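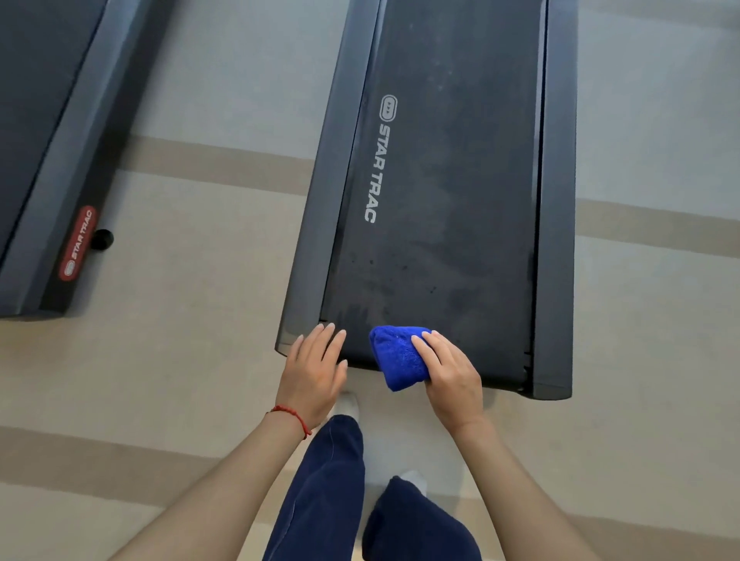

Ticket 413, Status: wieder offen
Produkt: Bamano Aufnahmekit (Kopfkamera, Akku, Upload-Box), Testphase
Gemeldet von: Yến Phùng, Studio Mameck
An: Tavex Support

Das Bamano-Kit bricht Aufnahmen ab, sobald man dabei nach unten schaut. Laut Angebot lernt der künftige Putzroboter aus unseren Aufnahmen, wie ein Mensch Fitnessgeräte reinigt. Menschen schauen dabei leider gern nach unten. Beim Abwischen des Laufbands, blaues Tuch rechts, linke Hand flach auf der Matte, lief die Kamera 40 Sekunden, dann zweimal Piepen und Schluss. Der Schmutz am hinteren Ende hätte mehr Sendezeit verdient.

26.11.2023, Tavex Support:
Bitte Akku tauschen und Stirnband fester ziehen.

Antwort Phùng:
Akku getauscht. Stirnband so fest, dass ich jetzt einen Abdruck mit Firmenlogo habe. Abbruch wie gehabt, Fehlercode 2.

Tavex Support:
Code 2 heißt »Gerät abgelegt«. Ab einem bestimmten Neigungswinkel nimmt die Kamera an, sie liege auf dem Tisch. Einstellungen, Energie, Ablageerkennung aus.

Antwort Phùng:
Ausgeschaltet, Aufnahme läuft durch. Nach dem Neustart ist die Ablageerkennung wieder an. Bitte dauerhaft beheben, sonst empfehle ich Herrn Tô den Kauf nicht. Rückmeldung bis Februar reicht, so lange läuft der Test.

Tavex Support:
An die Entwicklung weitergegeben. Bis dahin bitte nach jedem Neustart manuell abschalten.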